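Course handout: Learning manipulation from hand-held demonstrations
Session 6: Cloth, and the question of where the data come from
Course leader: Roos Jansen. Laboratory sessions: Kobe Jansen.
Issued Oct 28, 2024

1. Purpose of the session

Students have so far worked with demonstrations recorded on the robot itself, with the operator guiding the arm from a second station. This session deals with the other main source of training data, in which a person carries the gripper in the hand and the robot is not present at all. The method is studied through one task, the spreading and folding of a flat piece of cloth, and through one result, the comparison made in the Nireleo study between data from a single room and data from many.

Students are expected to have read sections 2 and 3 of the Nireleo report before the session. Section 5 may be left until the written exercise has been set.

2. The method in outline

A demonstration consists of a video taken from a camera fixed to the gripper, together with the path of the gripper through space and the opening of its fingers at each moment. The path is worked out afterwards from the video and from a motion sensor in the tool. A policy is then trained to predict the next short run of gripper movements from the most recent images.

Two conditions must hold if the policy is to work on an arm. First, the camera must sit in the same place relative to the fingers on the hand-held tool and on the robot. Secondly, the movements must be expressed relative to the present position of the gripper. A policy trained on positions measured from the corner of a room has learnt something about that room, and will fail when the arm is mounted elsewhere.

The person's hand and the arm differ in speed and reach. Demonstrations containing movements the arm could not follow are removed before training. In the Nireleo data this step removed 26 demonstrations, most of them from one operator who worked quickly.

3. Why cloth

A rigid object can be described by its position and its angle. A cloth has no such short description. Two pieces lying in the same place may be folded underneath in different ways, and the camera cannot see the difference. The policy must therefore act, look again and correct itself, and the demonstrations must contain examples of correction. Operators who are told to produce only clean folds give data of limited use. The instruction sheet used in this course asks for a mixture, including starts in which one corner is crumpled or tucked under.

The contrast between cloth and surface also matters. Policies trained on a dark table often take the edge of the table for the edge of the cloth when the table is changed.

4. The Nireleo result

The study collected 1025 demonstrations of the same folding task. Two training sets of equal size were drawn from these, each of 449 demonstrations. Set A came wholly from the Clelau laboratory, with one table and fixed lighting. Set B was gathered in homes, shops and furnished display rooms, with few demonstrations taken in any one of them. The same network and the same length of training were used for both.

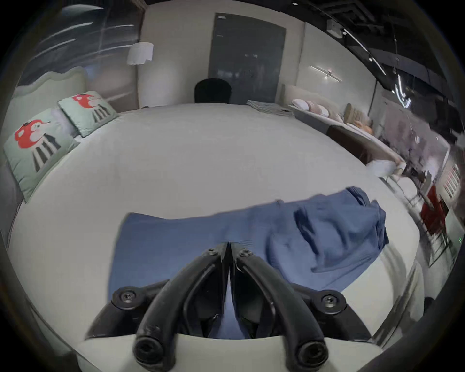 Each policy was then tried 70 times on an arm in a room that appeared in neither set. The policy trained on Set B completed the fold more often, and its failures were of a different kind. Set A failures came mostly at the first grasp, where the fingers closed beside the cloth. Set B failures came later, usually when a second layer was picked up by mistake. The authors conclude that variety of place improves the finding of the cloth and has less effect on the handling of it. Students should note that all trials used one cloth, and that the conclusion has not been tested on thicker material.

Nijs raises a further objection in the reading for next week. Set B was recorded by more operators than Set A, so the effect of place and the effect of operator cannot be fully separated. The course leader regards this objection as sound.

5. Laboratory work

Groups will record demonstrations with the Vemumano tools. Each tool must be calibrated at the start of the session and again after any knock. The fingers should remain in view throughout, and the operator's free hand should be kept out of view. Recordings in which tracking is lost are to be kept and marked as such in the log.

6. Written exercise

Propose a design that would separate the effect of place from the effect of operator, using no more demonstrations than the original study. State how the demonstrations would be divided and what result would count against the authors' conclusion. Answers should not exceed two pages and are to be handed in to Kobe Jansen at the start of Session 7.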